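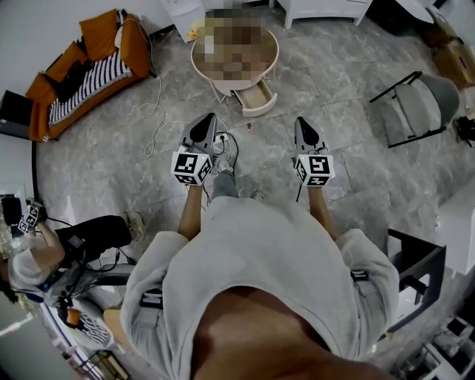
Module 4: Automation in Domestic Settings
Notes to accompany the demonstration visit to Pokmont, September 2024

Students are reminded that attendance at the visit forms part of the module. The coach leaves from the Lysenko Building at 9.15 and returns by 4.30.

The demonstration concerns hand-held grippers. An operator holds one in each hand and carries out ordinary household tasks, such as opening a drawer or moving an object from a side table. Each gripper is mounted on a cube bearing printed black-and-white markers, from which its position can be worked out. The recordings are later used to train a robot arm.

Points to note during the session:

How the operator approaches furniture - and from which side.
The route taken by cables across the floor.
Moments when a marker cube may be hidden by the arm or by furniture.

Pokmont reported 698 usable recordings from its July sessions, out of some 900 made. The Traltard method, covered in Lecture 6, sets out the grounds on which a recording is rejected.

A written report of no more than 2000 words is to be submitted through the Flidstead portal. Reading: course reader, page 138 onwards.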